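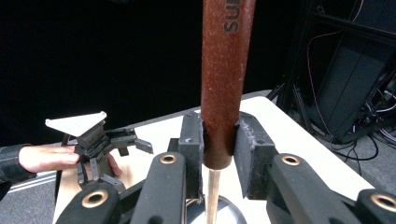

Questions about seeing Vundetero

Updated 23 August 2021

When does the musical open, and how long does it run?
Vundetero opens at the Aryee Theatre in March and plays for 30 performances. We had hoped for more, but the theater already has another show moving in right behind us, so if you have your heart set on a certain date, please book early!

How long is the show?
The running time is 105 minutes, plus an intermission. Latecomers are let in after the second song, and the ushers will find you a spot at the back until then.

I loved the TV drama. Will I recognize the story?
Oh, very much so. The two sisters, the ferry strike and the letter are all there, and so is the wedding episode that so many of you have written to us about. The cousin's storyline has gone – a whole season has to fit into one evening, after all – and the ending takes place on the dock instead of at the hospital.

Do I need to have watched the drama first?
Not at all. Plenty of people at our workshop performances hadn't seen a single episode and followed along just fine.

Are the leads double cast?
Yes, both sisters are played by 2 performers each, taking turns. The casting calendar goes up on our site before each block of tickets is released. Please do check it before you buy, as we can't exchange tickets because of casting, and we would hate for you to miss your favorite.

Is the band from the soundtrack in it?
Bilus wrote four new songs for the show but won't be appearing on stage. The theme song you know from the end credits is in the second act, sung by the full company.

Will there be a cast album?
Flitevus will release one with 24 tracks. We don't have a date yet, and we'll post it on this page as soon as we do.

Can I wait at the stage door?
You're welcome to, though we can't promise that anyone will come out. Letters can be left at the coat check.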